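Notes on writing the Trikeck house rules

I have been putting off this post since December. A few readers asked how we arrived at the rules we use at Trikeck for humanoid work in furnished rooms, and whether they could have a copy. The full sheet is 16 rules on two sides of paper. I won't paste it all in, but these are the parts that took the most arguing.

Our first version had 143 rules. It grew the usual way. Something went wrong, a rule was added, and the rule stayed long after the cause was fixed. Operators signed the last page without reading the middle. When I asked people on the team what the rule for cables was, I got three answers, and all three were in the document somewhere.

So we started again from the task. Most of our work is household tidying: shoes on a rack, cups in a cabinet, cushions on a chair. For each task we asked what the robot could hit, what it could trip on, and who might be standing close. Anything that didn't answer one of those came off the sheet.
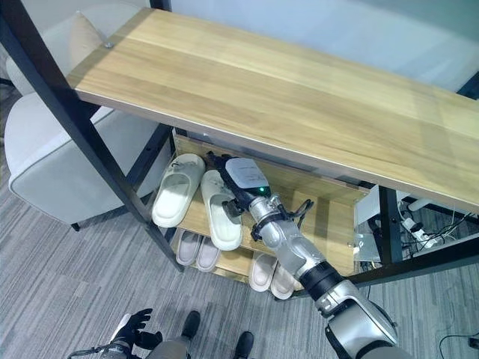 The first rule is about the operator and not the robot. One person holds the stop button and does nothing else. That person doesn't log, doesn't reset the props, and doesn't talk to visitors. On small teams this feels like a waste of a person, and we get asked for exceptions a lot. We don't give them. If you only have one person, you don't run.

The second rule is the floor. We walk the area the feet will use before power goes to the legs, and we look at cables in particular. A cable can be in the room. It can't be where a foot may land, and it can't be within arm's reach of a hand hanging at the robot's side. Hervieu, the outside group that checked our sheet, wanted all cables covered. We tried that, and the covers were a worse trip hazard on carpet than the cables had been. We settled on a clear strip in front of the furniture, checked at the start of each session and again after any break longer than 20 minutes.

The third is speed near furniture. Once a hand goes under an overhang, such as a tabletop or an upper shelf, it moves at the slow setting until it is back out. This applies to both hands, including the one that isn't doing the job. Most of our knocks have come from the idle hand.

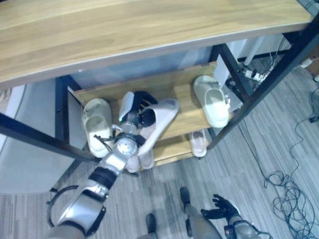

Next is the rule on what counts as a good run. We used to write "done" or "not done" in the log. That was no use when we tried to compare months. Now there are four marks: reached, held, placed, and clear. Clear means the hand left the furniture without touching it. A run can be placed and still fail on clear, and we write it down that way even when the result looks fine.

I went back through the old logs, all 1,899 runs, to see how many could be marked again under the new scheme. Nearly 20 percent couldn't be, as the notes didn't say enough. If you are starting a log, decide on your marks before the first run.

Starting position gets its own rule too. Feet flat, facing the furniture, both hands in view of the head camera. The operator says it out loud before handing over control. It takes a few seconds and it has caught a badly seated wrist more than once. 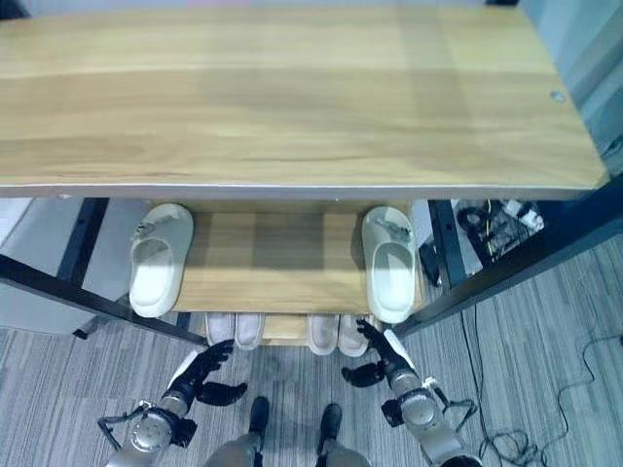
Both hands in view, feet toward the rack.

We keep the objects plain. Soft items only for the first week of a new task, nothing with laces, nothing made of glass. The Traver checklist, which some of you will know, sorts objects by weight. I think what happens when the object is dropped matters more, and we sort by that.

One rule I would drop if it were up to me is the written sign-off for moving a chair. The people at Hokov asked for it when we shared a space with them, and it made sense there. In our own room it mostly makes people leave the chair where it is. 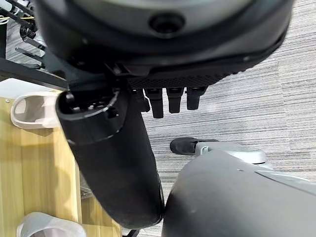 Posted by the author, Trikeck workshop notes

Wrist checks are the newest part of the sheet, so expect them to change. Before each session we look over the fingers, the joint at the base of each one, and any bracket that could catch on a shelf edge. Scuffs get noted but don't stop work. A loose screw does. We also play back a short clip from the wrist camera, because a view that has shifted a little is easy to miss on the day and ruins the comparison later.

If you want the full sheet, write to me through the contact page and say what kind of room you work in. The version for kitchens is separate and still has too many rules in it.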